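The Basket on the Left

Uwe Brandes has packed things for other people since he was a young man. First it was glass, later food parcels, and now he teaches packing at Vekau, a small supply house that sends out mixed boxes to village shops. I visited him on Feb 5, 2025, and we spoke for 45 minutes beside the shelves, with coffee in paper cups.

I wanted to know why a person needs a course to put a can in a basket. He was not offended by this.

"Everybody can do it once," he says. "Do it 200 times before lunch, and then show me the cans. The dents are always in the same place, at the bottom edge. They come from letting go too early."

His rule is that the table stays clear except for the thing you are packing and the thing you pack it into. At Vekau they like wire baskets, because you see at once from the side what is already inside. Brandes puts the basket on the left. His colleague Ilse Ostermann puts it on the right and they have argued over this for years.

"Ilse is faster than me," he admits. "But her cans are lying with the labels down. The shopkeeper opens the box and must turn every one of them."

About tall cans he has strong opinions. A short can, he explains, stands wherever you leave it. A tall one falls if somebody bumps the table, and then it rolls. So he lets his students lay it down from the beginning, a little diagonal, and take it around the middle.

"Not at the top. At the top it swings, and the other end hits the wire. You hear it, a small ping. When I hear ping, I look up."

His son Benedikt worked with him for one summer, in July, and did not stay. I asked if this made him sad. He thought for a while and said that Benedikt repairs bicycles now and has very tidy drawers.

The surface matters to him too. He prefers white, on which a lost lid or a drop of oil can be seen immediately. The old tables at Vekau were brown, and he remembers a box that went to the shop in Wurnska with a sticky bottom. The shop sent it back with a letter of 3 pages.

Before I left, he asked me to pack one basket myself. There was one ping. 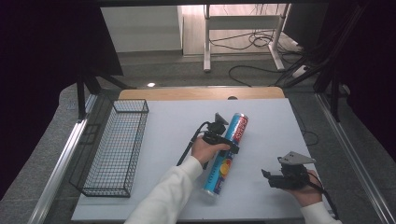
Should heavy cans go into the basket first or last?
Put them in first, flat on the bottom, and keep the light packets for the top.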